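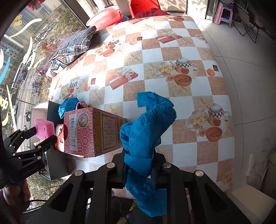
Photo: Natnael Belay

Home | Notebook | Sheets | Gazetteer | Contact

Notebook, July. Poststead boundary, second pass

Started 9.15. Aim for the day was to settle the line between Poststead and Trernley as it stood immediately before the merger, and to work out which of the later wards each street fell into. The first pass followed the town plan only. It put the whole of Chandler's Row on the Trernley side, and that can't be right, as the Row paid its drainage rate to Poststead until the last rate book.

Sources on the bench: the merger schedule (typed copy, two pages missing from the appendix), the Poststead rate books, the town plan in six sheets, and Kalkidan's transcription of the tithe apportionment. Etenesh is still waiting on the drainage board minutes. Everything is entered in Gudeta under the original spelling, with the modern street name in the second field. Please don't overwrite the first field. Someone has changed Gaswork Lane to Gasworks Lane throughout and I've had to reverse it.

Registration of sheets. Sheets 1 to 4 went into Jitari without trouble. Control points were church towers, the two canal locks and the corners of the cattle market. Sheet 5 was poor. The paper has shrunk more across than down, and a plain rotate-and-scale leaves the southern end of the canal in the wrong field. Used a second-order fit and added points along the railway. Worst residual after that was 40 feet, at the brickfield, where I don't trust the survey anyway. Sheet 6 was left until the afternoon.

The schedule describes the line in words, starting at "the boundary stone at Poststead Cross" and going clockwise. Mekdes walked the northern half last month and found that stone built into a garden wall, so it has been moved and should not be used as a control point. The position on the plan is the better one. Natnael disagrees and thinks the wall follows the old road edge, in which case the stone has moved only a few feet. Either way it makes no difference to the ward each house falls in.

From the Cross the description runs:

- along the middle of the Turnpike to the toll house
- down the western bank of the Leat to the upper lock
- "by the hedge of Mr. Harker's land" to the railway
- along the railway fence, southern side, to the brickfield
- thence back to the Cross by the field path

The hedge is the difficulty. There are three hedges between the upper lock and the railway on sheet 3, and the tithe apportionment gives Harker as tenant on both sides of the middle one. Kalkidan checked the plot numbers again and the entry is as she had it. Taking the eastern hedge puts Chandler's Row in Poststead and agrees with the rate books. Taking the middle one splits the Row in two. Have drawn the eastern hedge as a solid line and the middle hedge as a dashed alternative.

Address matching. 3,164 household entries in the last Poststead rate book. After the new line and the corrected street list, 1,999 are placed to an individual building. Most of the remainder are placed to a street but not to a house, mainly because the Row and the courts behind Tanner Street were renumbered at least twice. The courts were numbered in the order they were built, so Court 4 is between Court 1 and Court 2. The rate collector appears to have known this and the enumerator did not.

I have not tried to force the courts. If an entry gives only a court name, the point goes on the entrance to the court and the precision field is set to C. Precision A is a building, B is a street frontage. Dimas had been using B for courts, so any points with his initials need checking before they are used in a ward total. 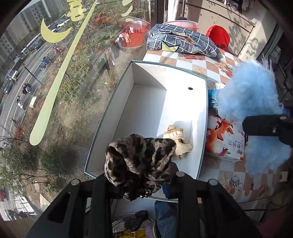 The other thing that came out of the rate books is the width of the so-called detached part of Poststead, south of the railway. In the printed histories it is a single strip belonging to the glebe. In the books it is two holdings with a Trernley field between them. The schedule transfers "the detached portion", singular, and gives no acreage. My reading is that the clerk copied the phrase from the earlier drainage order, where there was only one. The second holding would then have stayed in Poststead on paper for a time after the rest had gone. That would explain the odd entry in the first joint rate book, where one farm is charged under a heading of its own with no parish given.

Did not resolve this. Needs the minutes.

Sheet 6, 14.30. Only a corner of it matters, where the field path meets the Cross. The margin has been trimmed and the grid ticks are gone on two sides. Joined it to sheet 5 along the common edge and accepted the result. The path is off by the width of a cart at the join, visible if you zoom in, harmless otherwise.

Then exported the line and laid it over the later wards. Three results:

1. The ward called Poststead East contains more than 80 houses that were never in Poststead at all. They were in Trernley before and after, and were put in the ward to even up the electorate.
2. The Leat ward follows the old boundary exactly on its western side. I had assumed the ward was drawn to the stream. It was drawn to the bank, and the footbridge is therefore wholly in the neighbouring ward, as the bridge repair accounts say.
3. The station is in Poststead by either hedge. It was always called Trernley North.

Point 1 matters for the population table. Anyone taking Poststead East as a stand-in for the old township will get too high a figure. I suggest we stop using the ward totals for the township and build from the points, even with the courts at precision C. Etenesh would like both columns kept for comparison. Fine by me, provided the headings say which is which.

Naming. The merger schedule spells it Poststead. The tithe map has Postead, the railway had Post Stead on the early tickets and the first town plan has both. Gudeta now lists all of these as variants of a single entry. The derivation from "post" as in mail should come out of the notes. The name is on the estate map well before there was a coaching road.

To do:

- Etenesh: drainage board minutes, look for "detached" and for any mention of Harker
- Dimas: recheck B points in the courts
- Mekdes: southern half of the line on foot, brickfield to Cross, when the path is open again
- me: redraw the overview with the dashed hedge, rerun the match for Tanner Street with the second numbering
- all: leave the first field alone

Files saved in the boundary folder, pass 2. Pass 1 kept but marked superseded. Stopped 17.10 with the Tanner Street list half done, last entry completed is Court 7.

Shared 12 times | 4 comments

Dimas Sembiring
Courts rechecked as far as Court 5. Most are C as you say. Two have a shop on the corner named in the trade directory and I've left those at A. Shout if you object.

Kalkidan Weldu
Harker also has a plot by the lower lock under his wife's name, different page of the apportionment. I doubt it changes the line but it should be on the map. Adding it tonight.

Mekdes Workneh
The path is shut at the brickfield end until the drain is finished. I can do the Cross end first and join up later.

Natnael Belay
Still say the stone hasn't moved far. Measured from the toll house doorstep and will put the distance in the sheet 6 notes.

Older entry | Newer entry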